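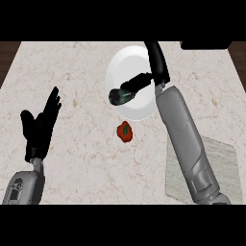 Kesta sim, marble counter. Left arm with the multi-fingered hand, right arm with the gripper holding the green vegetable over the plate.

Notebook, August, 4:00 pm

Comparing the two end effectors in the Kesta counter setup before we commit to one for the Pesari work. Same controller gains on both arms. Seed 3578 for every run so the layout starts out the same.

Right arm, gripper: 12 tries at moving the long green one to the plate, 2 dropped. Both drops came during the lift, with the grasp too close to one end. Moving the grasp target toward the middle should fix it. Viera has the script for that and will send it over.

Left arm, hand: 4 tries on the red pepper, all bad. The fingers close unevenly and push the pepper away before the thumb gets there. I think the thumb should start first. Rakiya thinks the contact friction in the Emley hand model is set too low. Both are worth checking, friction first as it's one line in the config.

Camera: the overhead view loses the right half of the plate when the right arm reaches in. The forearm and the black link both cover it. The success check still passes because it reads object pose from the sim, but a policy working from pixels won't have that. Asked Shoaib whether the side camera from the Grabner config can be dropped in without changing the recorder.

Cloth left in at lower right. No cloth task yet, and the forearm hides part of it in this pose anyway.

To do:
Rerun gripper with new grasp target
Raise friction on hand, same seed
Thumb-first close, if friction does nothing
Titilayo to check the joint limits on the left wrist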